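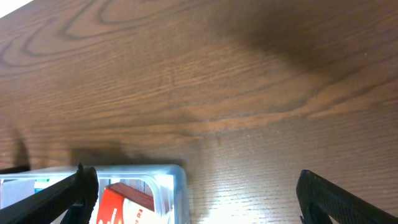
# Sorting small packaged stuff at the table, without buying a system

Sep 30, 2024

Most advice on organizing small packaged things (tea bags, snack bars, soup mixes, bandages, the refills for whatever you bought last spring) starts with a shopping list. Buy the matching bins. Buy the label maker. Buy the turntable. I have done all of that at one time or another, and I ended up with a shelf of matching bins full of the same mess I had before, only harder to see into from the hallway.

What follows is the method I use now. It needs a table, a clear container or two, and less than an afternoon. I make no promises that it will change your life. It got one kitchen cupboard and one bathroom shelf under control, and they have mostly stayed that way since January.

## What you need

- A table you can clear completely. A wooden one is fine, see the part about finish below.
- One clear plastic container to start with. You may want 2 in the end. You do not want 12.
- A paper bag for trash.
- A damp cloth and a dry cloth.
- A marker and some masking tape.

I have seen kits sold for this job. The Sturkwood one I tried came with 16 dividers, and I used none of them past the first week. The dividers assume everything you own is the same height. If you already have a kit, go ahead and use the box and put the dividers in a drawer until you admit you can give them away.

## Step 1: Clear the table and wipe it

Take everything off. People skip this because they figure they can work on half a table, and then the fruit bowl joins the project and an hour later there are batteries in it.

Wipe with the damp cloth, then the dry one. On varnished wood, go with the grain and look at the surface from a low angle toward a window. The shine will show you the crumbs and sticky spots that you can't see from straight above. Strongly patterned wood is very good at hiding crumbs, and dark wood is worse for coffee rings. Run your palm across it if you're not sure.

A word on wood cleaners. I used Prindudero polish on my own table for a couple of years because the bottle said it would "restore" the finish. As far as I can tell it restored nothing. It made the table slippery and left a film that grabbed dust. Water and a squeeze of dish soap on a well-wrung cloth has done better for me. If your table is oiled or waxed instead of varnished, check what the maker says before you put soap on it.

## Step 2: Pick the container before you sort

This is the part where I disagree with nearly every guide I've read. The usual order is to sort first, measure the piles, and buy containers to fit. That sounds sensible, and it's also how you end up storing 70 packets of hot sauce in a box bought specially for them.

Pick the container first, and let it set the limit. When it's full, it's full.

Clear plastic is my choice, and not out of any love for it. Wicker snags wrappers. Cardboard gives up the first time something leaks. Opaque bins need labels, and labels go out of date. With clear sides you can look at the shelf and know whether you need to buy more.

Look for:

- Straight sides, or close to it. Heavily tapered tubs waste a lot of shelf.
- A size you can lift with one hand when it's loaded.
- Low enough that you can reach the bottom without unloading the top.

Lids are optional. I leave them off anything used daily. A lid on the snack box means the lid lives on the counter.

Don't trust the size printed on the sticker either. A Tinbridge tub I bought as a "shelf fit" did fit the shelf, as long as the cupboard door stayed open. Measure the inside of the cupboard with the door closed in your mind, hinges included.

## Step 3: Empty one place only

One drawer, or one shelf. Bring its contents to the table in a single trip if you can and put it all down at one end, so you have clear wood to work on at the other.

I know there's a school of thought that says you should pull out everything of one type from the whole house. It looks impressive. It also means that if the phone rings or a child gets sick, you have the whole house on the table at dinnertime. One shelf can be put back in five minutes if the day goes wrong.

## Step 4: Make the first cut fast

Pick up each package once and decide:

1. **Open, torn or leaking.** Use it today or put it in the paper bag.
2. **Past the date.** For food, read what the date says. "Best by" and "use by" are different things, and I'm not going to tell you how brave to be about crackers. For medicine, don't just throw it in the trash. Ask your pharmacy about a take-back.
3. **Keep.** Slide it to the clear end.

Don't make a "maybe" pile. I used to have one. It went into a bag, the bag went into a closet, and I found it two years later with everything in it still maybe.

If you can't read the date, tilt the package. Printing on shiny film disappears under a strong light, and window glare on a polished table makes it worse. Turn your back to the window so the light comes over your shoulder, then lean a little to one side if your own shadow is getting in the way. I've also pulled the curtain halfway on a bright morning, which beats squinting.

## Step 5: Take the boxes off, sometimes

Individually wrapped things that come in a cardboard box can often come out of it. The box takes up the same room with one item in it as it did with ten, and an empty box on a shelf has fooled me at the store more than once.

Leave the box on if:

- it has cooking directions or a dosage you'd need
- it has allergy information and someone in the house has to check
- the things inside aren't sealed on their own

You can cut the directions off and tuck the piece down the side of the container. I've done this with pancake mix. It works until someone uses the card as a bookmark.

## Step 6: Load the container standing up

Stand packets on their edges, like files, with the tops showing. Flat stacks look neat on day one, then someone wants the bottom one.

Put the oldest dates at the front. Put the tallest at the back. Where those two rules fight each other, go with the dates.

Fill it to about the point where you can still slide a flat hand in at one side. A container packed tight is a container where pulling one thing brings up three. If the packets flop because there aren't enough of them, turn the container so its short end faces you, or fold a piece of cardboard and use it as a stop.

Heavy pouches go at the bottom and lie down. I don't care what the photos in the magazines show; a pouch of rice will not stand up for long.

## Step 7: Deal with what doesn't fit

You picked the container first, so now you'll have leftovers on the table. Three honest options:

- Eat or use them this week. Put them where you'll trip over them.
- Give them away, if they're sealed and in date.
- Accept a second container.

The second container is allowed, but give it its own place and a strip of masking tape with one word on it. If you can't think of the word, you've made a junk drawer with clear sides.

## Step 8: Put it back and wipe the table again

Wipe the shelf before the container goes in. Then go over the table, since sugar and salt will have leaked from something, and grit dragged across varnish leaves fine scratches. Lift the container when you move it. I slid mine for months and have the marks to prove it. If you have to park it on the wood for long, put a folded dish towel under it.

## Does it last?

Somewhat. My own shelf needs a touch-up every few weeks, which takes 5 minutes, standing up, with no table involved. I pull the container out, drop the new packets in at the back, and throw away whatever wrapper someone has put back empty.

Where it has failed is with other people's things. I tried it on a shared craft shelf, and it looked fine for a weekend. The people who used the shelf hadn't picked the container and didn't agree with where it sat. If you share the cupboard, get the other person to the table for steps 2 and 7 at least. The wiping you can do alone.

## Questions I get

**Can I use a shoebox?**
Yes, for anything dry. Cut down one long side so you can see in.

**What about those stacking drawers?**
I tried the Núñez ones with the pull-out fronts. They're solid enough, but packets catch on the rear lip and drop behind, and you only find out when the drawer won't close. I went back to an open tub.

**Should I write down what's in there?**
Only if you like lists. I kept an inventory taped inside the door for a while and it was wrong by the second grocery trip.

**How do I get masking tape residue off the container?**
A little cooking oil on a paper towel, wait a minute, rub, then dish soap. Keep the oil off the table.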